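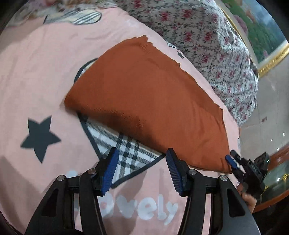
The orange cloth, folded, on the pink bed cover.

Search posts, people, topics

I've been clearing out my wardrobe this month and I said I'd write up how I got on with selling things second-hand. Long thread. Mute me if you don't care about clothes or postage.

I started with one rule. If I hadn't worn it since last November it went on the bed, and if it went on the bed I had to decide about it before I went to sleep. I broke the rule on the second night and slept on the sofa.

Final tally: 9 things sold, 3 given away, 2 put back in the wardrobe. I made £343 before postage. Most of that was one winter coat, so don't go thinking your old T-shirts are a pension.

The coat was a Sollden, navy wool, bought for a job I left. It cost me a lot at the time. I listed it in June, which everyone tells you not to do with coats, and it went in a day to a woman moving to Norway.

I used Trillow for nearly all of it. The listing form is fine. The search is poor. If you type "cardigan" you get cardigans, cardigan patterns and a man in Hull who sells buttons. Put the size in the title or people won't find you.

Also put the measurements in. Pit to pit, shoulder to hem, sleeve. Do it once with a tape measure and you save yourself a week of messages. I didn't do this for the first few and every single person asked.

Sizes on labels mean very little. I had a 10, a 14 and a medium in the same pile and they all fitted me the same. My mum says it was always like this. I don't think it was.

On price: I looked at what things had sold for, which you can filter by, and ignored what people were asking. There's someone asking £80 for the same Zisero skirt I sold for £18. Hers has been up since last year.

People will make offers. Some of the offers are rude. I had £2 for a pair of leather boots, with a kiss on the end. I just pressed decline. You don't owe anybody a reply.

Rok Kolev sent me a good tip when I moaned about this. He sells records, but it's the same problem. He sets the price a bit over what he wants and takes the first sensible offer. I tried it on the boots and they were gone by teatime.

Postage is where I lost money. I guessed the weight of the coat and guessed wrong, and paid the difference. Get some kitchen scales. Weigh it in the bag, with the label and the tape on.

I've stopped buying new mailing bags. I asked at work and there's a cupboard full of used ones from deliveries. Turn them inside out, tape the end, done. One buyer left a review saying "sensible packaging" and I was pleased with that all day.

Washing. Wash everything before you list it, even if you think it's clean. Then leave it to dry properly, a full day longer than you think. Anything folded and bagged slightly damp will smell by the time it gets to Cornwall.

Bobbles: I bought a Briggs fabric shaver in a sale. It does the job on jumpers. Don't use it near a seam. I have one jumper with a hole in it now and that was one of the two I put back, so at least it's my hole.

Moths. If you find one hole, check the rest of the drawer. I found an old scarf at the back that had mostly been eaten. Bag it, bin it, hoover the drawer, hoover the carpet under the chest as well. I did this on a Sunday and it took the whole afternoon.

The three things I gave away went to my neighbour Tươi Sầm, who makes costumes for the drama group at the leisure centre. She'll take anything with a decent amount of cloth in it. A bridesmaid dress of mine is going to be part of a curtain.

If you're giving to a charity shop, ring first. Ours had a sign up saying no more donations until the weekend, and there were bags left in the doorway anyway, in the rain. That all goes in the skip and they have to pay for it.

A few people asked whether it's worth the bother. For the coat and the boots, yes. For anything that sells under a fiver, no. By the time you've written it up, answered three people and walked to the post office you'd have been better off doing something else.

The post office queue is its own subject. Go at ten past nine. Not nine, as that's when everyone goes. Keep your receipts until the buyer has marked it as received. I had one parcel go missing for a week and the receipt was all I had to show.

It did arrive in the end. It had been left with a number 14 on a completely different street.

What I'd do differently: fewer at a time. I listed the lot in one evening and then had messages about everything at once, and I very nearly sent the Zisero skirt to the coat woman.

I've not bought any clothes since I started. I did look. I had a linen shirt in my basket for two days, then I went through the wardrobe and found I own a linen shirt.

Shoes are next, once I've got some boxes. If anyone near me has shoeboxes going spare, message me and I'll come and fetch them.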